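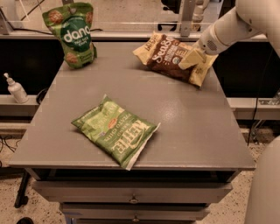 Mullex Notes, Issue 3, p. 14

Recording chip bag grasps

Soft bags are harder than boxes, so record plenty. Our Skemine set holds 1,647 episodes, and 1,403 passed review.

1. Put three bags on the table. Stand one up and lay one flat.
2. Bring the gripper in over a top corner of the target bag and pinch.
3. Leave the other bags alone during the episode. 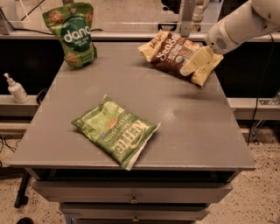
Change the layout between episodes – turn a bag upside down, or let a corner hang past the table edge. Label each episode with the bag you were going for, and keep the misses in their own folder.

Comments

vorosfan: Do you swap bags once they get crumpled?

Reply: No, keep them in. Wrinkles are good data.

tk_lab: We needed over 2,000 for pouches.

Contact | © 2022 Zorstead | Back to top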